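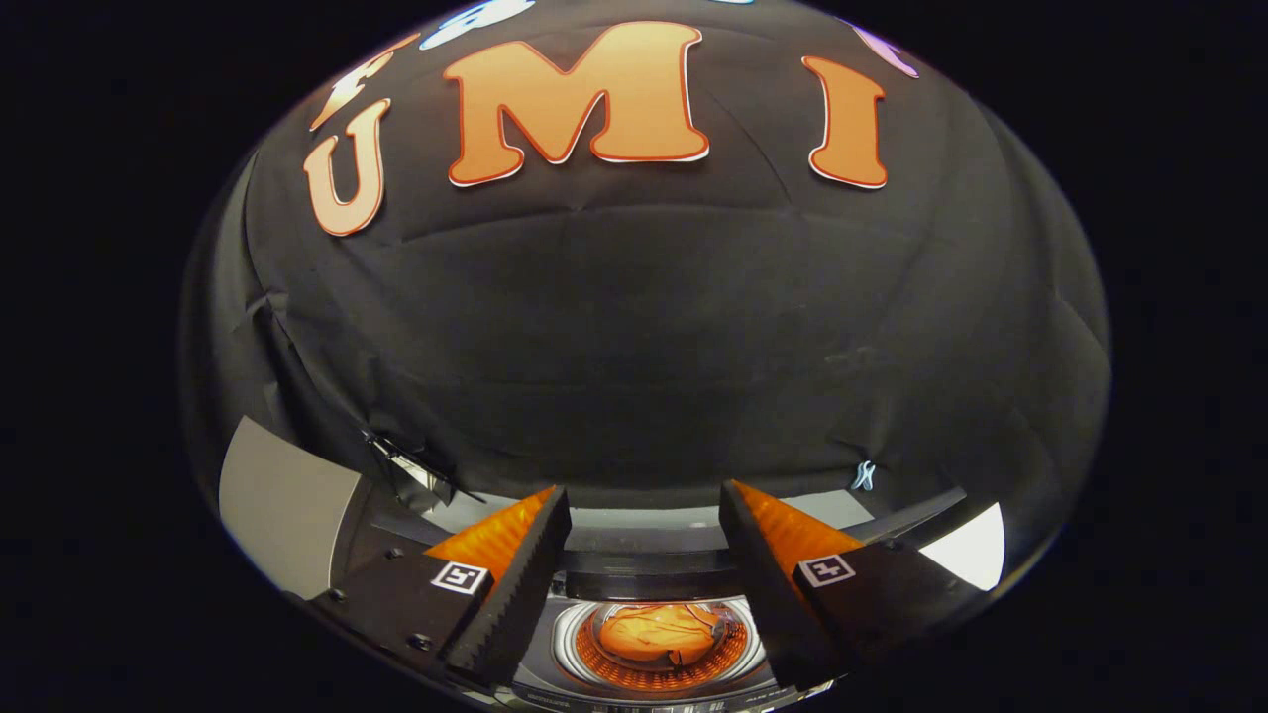

Orange letters on black fabric.

Trinbridge will keep its mid-range phone, the Ara, on software support for longer than first planned, according to Zoltán Medve, head of device software at the company. Owners will receive security updates for 44 months from the date of launch, up from 24.

Medve said the decision followed a review of how long customers keep their phones. "People in this price range are holding on to a handset well past the end of their contract," he said. "Our schedule no longer matched that."

The extension covers both memory versions of the Ara. It does not cover the Surex, the company's entry-level model, which remains on the original schedule. Asked whether Surex owners would be disappointed, Medve said he expected some would be. "The chip supplier's support for that model ends earlier, and we will not promise updates that we cannot deliver."

Kristóf Vincze, who manages testing at the Grimshaw office, said each update is tried on 20 carrier networks before release. "The carriers take the most time," he said. "A fix may be ready on our side and still wait 2 weeks for approval."

Vincze said battery behavior on older units would receive particular attention. A setting that limits charging overnight is to arrive with the March update and will be off by default.

Neither man would discuss a successor to the Ara. On pricing, Medve said only that the present model would stay on sale through its current retailers.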